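Section 6: Mixing and Storing Your Tralline Colors

Welcome back! If you've worked through the earlier sections, your Tralline tabletop marbling kit is unpacked, the tray is level, and you're ready for the part most people bought the kit for. Take your time with it. Color mixing is forgiving, and a batch that comes out a shade too dark can nearly always be brought around with a little more base.

Before you begin, cover your work surface, put on the gloves from the accessory bag, and have a roll of paper towels within reach (more than you think you'll need, if our own kitchens are any guide).

1. Pour 500 ml of clean, room-temperature water into the mixing pitcher.

2. Add 2 level scoops of Hirulel thickener, sprinkling it slowly over the surface while you stir. Dumping it in all at once makes lumps, and lumps are a nuisance to get out.

3. Let the mixture stand for 19 minutes. It will look cloudy at first and then clear up.

4. Squeeze base into a small round dish and add color drop by drop, stirring after each one. Start with your palest shade and work toward the darkest so you aren't forever rinsing the stirrer.

5. Test a drop on the surface of the tray. If it spreads into a neat circle, you're all set. If it sinks, add a touch more Prarnmont dispersing fluid and try again.

Note: Very hard water can make colors sink no matter what you do. Bottled water solves this in most homes.
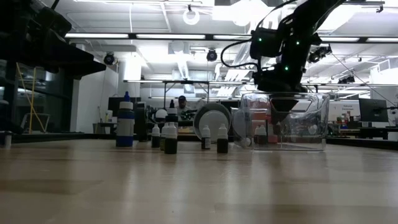 Squeeze bottles and small dropper bottles on a tabletop.

Storing what you've mixed

Leftover color keeps nicely for up to 6 weeks if it's closed up well, so please don't pour it down the sink.

1. Wipe the neck of each bottle before you put the cap back on. Dried color in the threads is the usual cause of a stuck cap.

2. Write the shade and the month on a piece of tape and stick it to the bottle. You will be sure you'll remember, and by March you won't.

3. Stand the bottles upright in a cool cupboard, away from sunlight and heating vents.

4. Shake each bottle gently before you use it again, and repeat the drop test from step 5 above.

Caution: Keep all colors and fluids away from children and pets, and never store them in food or drink containers. If color gets in your eyes, rinse with plenty of water and call your doctor.

Caution: Do not freeze. Frozen color separates and can't be rescued.

Replacement caps and Macedo refill packs are listed with the spare parts at the back of this guide.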